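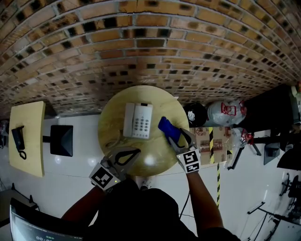 A blue cloth is held in the right-hand gripper beside a desk telephone during the tabletop demonstration at the Cadska open day.

Cadska Opens Its Workshop to the Public for a Day of Robot Demonstrations

Cadska welcomed the public to its Malý Street building on Tuesday for its yearly open day, which this year was given over to household and office robotics. Attendance reached 1,526, the highest figure since the event began. Visitors came from local schools, from nearby companies and from the neighborhood itself, and many stayed through the final session at 5 p.m.

The program was prepared together with Pillari, a partner of Cadska on its training work for robot hands. Doors opened at 10 a.m. with a short welcome in the main hall, after which guests were led in small groups through the workshop, the test rooms and the electronics bench.

The session that drew the longest line was the tabletop demonstration. A staff member stood at a round table wearing a dark short-sleeved shirt and worked with a pair of hand-held grippers, one for each arm. Each gripper carries a square black-and-white marker on a white plate. The task concerned everyday items of the kind found in any office, among them a white corded telephone and a blue cloth.

Staff explained that the grippers allow a person to carry out a chore at a natural pace while the movement of each hand is recorded. The recordings are later used to teach a robot arm the same chore. Under the present agreement, Cadska and Pillari have gathered 2,716 recordings of short tasks such as folding, wiping, sorting and putting away. The two partners plan to extend the work in the coming season to tasks that require both hands at once, including packing a box and making up a tray.

Guests were then invited to try the grippers for themselves under supervision. Almost 100 people took a turn over the course of the day. A separate table with a lower top was set aside for younger children, and a second staff member was present there at all times. Several school groups asked for more time than the schedule allowed, and an extra session was added after lunch in response.

In the adjoining room, Cendeo presented the software used to review the recordings. Visitors were able to follow a task step by step on a large display and to see where a reviewer marks the start and end of each movement. The presentation was given in the morning and repeated in the afternoon. Printed copies of the slides are available from the reception desk.

The afternoon also included a public discussion on the use of robots in homes and places of work. Questions from the audience dealt mainly with safety, the cost of equipment and the effect on jobs in cleaning and light assembly. Several parents asked how early a student should begin to prepare for work in the field. The panel recommended a sound footing in mathematics and regular practice with hand tools, and noted that Cadska accepts students for short placements from the age of 16.

Nine schools took part in the morning program. Each received a set of teaching materials with classroom exercises on gripping, friction and the planning of simple movements. Schools that were unable to attend may request the same set in writing. Cadska will also arrange workshop visits for school groups during the term, subject to the availability of staff. Groups should be accompanied by at least one teacher, and requests should state the age of the students and any needs regarding access to the building.

Cadska wishes to thank Pillari and Cendeo for their part in the program, as well as the residents of Malý Street for their patience with the additional traffic. Visitors who left personal belongings in the building may collect them from reception on any working day between 9 a.m. and 4 p.m.

The next open day is planned for June. Registration will not be required for general admission, but places in the hands-on sessions will be assigned in advance. Details will be published on the events page once the schedule has been confirmed.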